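Étape 3 : relier votre compte Bastidel et lancer la première synchronisation

Bon, si vous êtes arrivés jusqu'ici, c'est que l'agent Stovside est installé et que vous avez votre clé d'accès sous la main. Sinon, retournez à l'étape 2, je vous attends ! Dans cette partie, je vous montre comment je branche un serveur maison sur l'espace de stockage Bastidel (l'offre cloud hybride, pas la formule « Archive », qui a son propre guide).

Avant de commencer, vérifiez que l'horloge de votre serveur est à l'heure. J'ai perdu une soirée entière là-dessus en mars : la connexion était refusée sans explication, et mon serveur retardait de plusieurs minutes.

1. Ouvrez la console Bastidel et allez dans Espaces, puis Nouvel espace.

2. Donnez-lui un nom court, sans accent ni majuscule. J'ai appelé le mien « depot-maison », faites comme vous voulez, mais ce nom ne se change plus ensuite.

3. Choisissez la région. Moi je prends Grastonport, les temps de réponse sont corrects depuis chez moi. Simiyu marche aussi très bien, et je m'en sers pour la copie de secours (voir l'étape 5).

4. Dans Quota, mettez 50 Go pour débuter. On peut l'augmenter à tout moment, par contre pour le réduire il faut vider l'espace et le recréer.

5. Copiez l'identifiant de l'espace. Attention, l'identifiant, pas le nom ! Les deux sont affichés l'un sous l'autre et je me trompe encore une fois sur deux.

Note : la console vous déconnecte au bout d'un moment d'inactivité. Si le bouton Copier ne réagit plus, rechargez la page.

Passons maintenant côté serveur. L'interface de Stovside s'ouvre dans le navigateur, à l'adresse locale que vous avez notée pendant l'installation. Elle est un peu austère, on s'y fait vite.
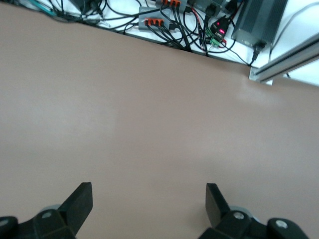
6. Dans Destinations, cliquez sur Ajouter et collez l'identifiant, puis la clé d'accès.

7. Cochez « Chiffrer avant l'envoi » et choisissez une phrase de passe. Notez-la sur papier, vraiment.

ATTENTION : sans cette phrase, vos fichiers sont perdus. Ni Bastidel ni Stovside n'en gardent de copie.

8. Cliquez sur Tester. Vous devez obtenir une coche verte. Avec le message « espace introuvable », reprenez au point 5, vous avez collé le nom (bienvenue au club).

9. Sélectionnez un seul dossier pour ce premier essai, pas trop gros. Le mien contenait 2 467 fichiers, presque tous des documents texte, et c'est passé pendant que je préparais le repas.

10. Lancez la synchronisation et laissez l'onglet ouvert jusqu'à la fin de l'analyse. Après, vous pouvez le fermer, l'agent continue tout seul.

Note : au-delà de 2 000 fichiers, Stovside découpe l'envoi en plusieurs lots. La barre de progression repart donc à zéro entre deux lots, pas de panique, rien n'est renvoyé deux fois.

Si votre pare-feu filtre les connexions sortantes, il faudra aussi ouvrir le port 3669 vers la région choisie. Chez moi c'était déjà bon, mais pensez-y si le test passe et que l'envoi reste bloqué à l'analyse.

Quand le journal affiche « Terminé », téléchargez un fichier au hasard depuis l'onglet Restaurer et ouvrez-le. S'il est lisible, on peut attaquer la planification à l'étape 4.

Page mise à jour le 7 juin 2026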